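## 4. Recording cup-and-rack examples

Read this section before you book time on the two-arm bench. The Braleck brochure promises that the learner will "pick up the task from a handful of examples". We have not seen that happen, and you should not plan your week around it.
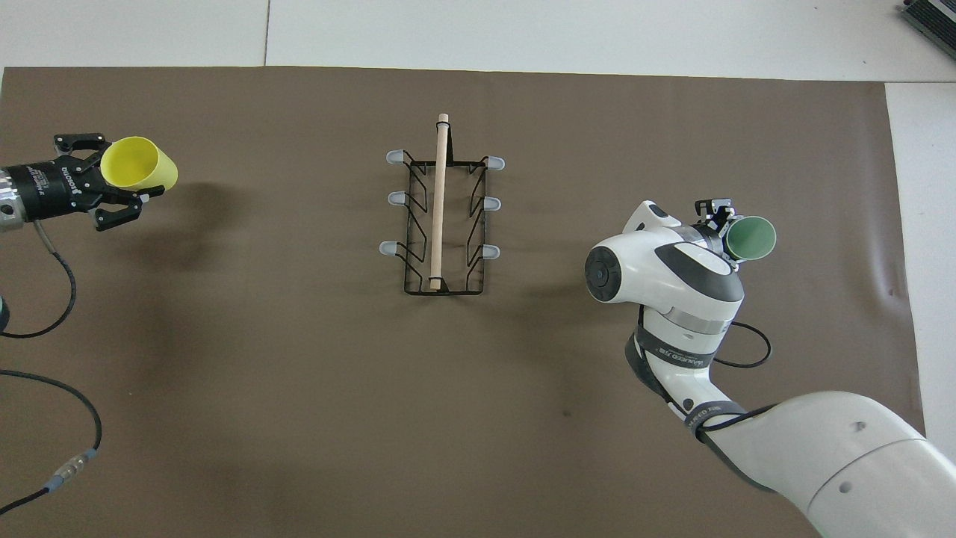 Most of the trouble comes from examples that look fine to the person recording them and teach the learner nothing useful. The steps below are meant to cut down on those. They will not get rid of them.

1. Lay the mat flat and set the drying rack between the two arms, long sides facing the arms.
2. Start the Hodus recorder and wait for both arms to report ready. A green light on one arm says nothing about the other.
3. Give each gripper one cup. Use cups of different colours, or you will struggle to tell the arms apart when you check the recording.
4. Guide one arm at a time to a prong. Move at the speed you want copied.
5. Let go of the cup, draw the gripper well back, then stop the recording.
6. Mark the example *keep* or *drop* straight away. Do not leave it for the end of the day.
7. After every 10 examples, change which prongs you use.

> **Caution:** Keep cables out of the path of both arms. The software's collision warning does not know about cables, whatever the menu suggests.

**Note on numbers.** Ashok Thakur's first set at Kolside held 471 examples, and the learner still missed the rack when it was turned slightly. A second set, with the rack moved every 4 examples, was much smaller and did better. We would not call that proof, but we now move the rack.

**Note on the quality score.** Maurya gives every example a score out of 10. Ji-hoon Joo found a dropped cup with a score of 9. Treat the score as a hint and watch the recording yourself.

If an example goes wrong halfway through, drop it and start again. Section 5 covers trimming, but a trimmed mistake is usually still a mistake.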